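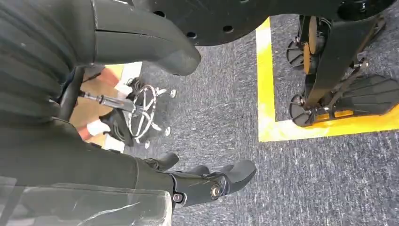 Section 3: Setting up your Karitar stool at home

By the time you reach this section your stool should be standing on its own castors, with the cylinder pushed down into the base and the seat pressed on top. If it isn't there yet, please go back to Section 2 and take your time over it. What follows is the pleasant part, where you find a good place for the stool, set the foot ring to suit your legs and get used to the way it moves.

Before you begin

Have a walk round the spot you have in mind and pick up whatever is lying on the floor. Shoes and socks are the usual culprits, especially in a room where people kick them off as they come in, and a small castor will stop dead against a trainer when you least expect it. Move lengths of cable and loose plastic wrapping out of the way as well.

You will need:
The 8 mm hex key from the fittings bag (part 2184)
A soft, dry cloth
A tape measure, if you like to be exact

Choosing the floor

The Karitar rolls on carpet and on wooden flooring, though it feels rather different on each. On carpet it stays put more readily and needs a firmer push to get going. On wood it glides off at the slightest nudge, which is lovely when you are reaching for something and less lovely when you are climbing on.

1. Stand the stool where you plan to use it and push it gently in every direction.
2. Check that all the castors are touching the floor. If one hangs clear, press down on the middle of the seat and try again.
3. If your room has carpet in one part and wood in another, keep the stool wholly on one or the other. A base with some castors up on the pile and the rest down on the boards will lean a little, and you will feel it once you are sitting down.
4. Leave enough room to turn all the way round without knocking your knees.

Note: New carpet sheds a good deal of fluff in its first weeks, and the castors collect it. Have a look underneath now and then.

Setting the height

5. Sit down with your weight in the middle of the seat.
6. Lift the lever and let the seat sink slowly. Release the lever when you reach the height you want.
7. To go up, take your weight off the seat first – stand, keep one hand on the seat, and lift the lever. The seat will rise by itself.
8. Try the stool at your usual desk, bench or worktop for a few minutes before you decide. Most people begin too high and come down a notch or two once their shoulders have had a say in the matter.

Caution: Never lift the lever with your face or hands above the seat. The cylinder is filled with gas under pressure and must not be opened, drilled or heated. If it stops holding its height, order a replacement cylinder (part 1332) and leave the old one in one piece.

Fitting the foot ring to your legs

The foot ring is there to carry the weight of your feet when the seat is too high for you to rest them on the floor. It slides along the cylinder and is held by its collar. Please get off the stool before you start, however tempting it is to lean down and do it from above.

9. Hold the ring with one hand and loosen the collar screw with the hex key. Half a turn is plenty.
10. Slide the ring to the height you would like. We suggest starting 29 cm below the seat and moving it lower if your knees feel bunched up.
11. Tighten the screw until it is snug. There's no need to lean on the key.
12. Push down on one side of the ring and then the other. If it slips, wipe the cylinder with your dry cloth and tighten the collar once more.

Caution: The foot ring is not a step. Don't stand on it to get on or off, and don't let children use it as a ladder. Keep both feet on the floor until you are seated, and then bring them up one at a time.

Looking after the metal parts

Chrome shows every fingerprint, so you may find yourself wiping it more often than it strictly needs. A dry cloth will do for most days, and a barely damp one for anything sticky. Scuffs from shoes on the ring usually come off with a drop of washing-up liquid. Don't oil the cylinder, even if it creaks for the first few days – the oil gathers dust and the ring will begin to creep downwards.

To clean the castors, lay the stool on its side on an old towel and turn each wheel by hand, teasing out threads and hair with your fingers. White castors look grubby long before they stop rolling properly, and warm soapy water brings them back nicely. Dry them well before you stand the stool up again.

When you are happy with the fit, turn to Section 4 for the Villalobos back rest, or to Section 6 if the seat wobbles.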